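Robot teaching by demonstration

Robot teaching by demonstration is a way of programming a robot in which a person shows it a task instead of writing out each movement in code. The person either moves the arm by hand or drives it from a distance with a controller. The movements are recorded and later used to play the task back or to train a control program.

Methods

In hand guiding, also called kinaesthetic teaching, the motors are set so the arm can be pushed freely. The operator takes hold of it near the wrist and leads it through the job. The method needs little equipment, but the operator's hands can block the cameras, and the forces measured at the wrist may include the operator's own push.

In remote control, or teleoperation, the operator works a second, smaller arm, a handheld controller or a glove. The robot copies the motion. Vultach, an early system of this kind, used 2 matching arms, one for the operator and one for the work. Its successor, Iltska, added force feedback, so that the operator could feel when a part touched a surface.

Recording

A single run is called a demonstration or episode. It usually holds joint positions, the gripper opening and video from one or more cameras. A camera at the wrist is common, as it keeps the fingertips in view when the arm hides the work from other angles.
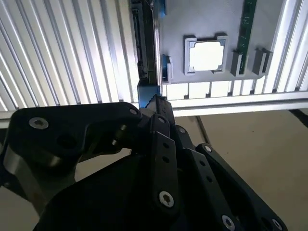 The number of episodes needed depends on the task. The Ivik collection of electronics assembly work, released in November, contains nearly 1,000 episodes recorded by 62 operators. Heiskanen, a related set, covers only plugs and cable ends.

Limitations

Tasks with tight clearances are hard to show well. Small errors in the angle of a part can make it jam, and operators working remotely tend to move more slowly than they would by hand. Pauses and failed attempts are often trimmed before training, although some groups keep them so the robot can learn to recover.

See also: Teleoperation; Machine learning; Force control

Last edited December 14, 2023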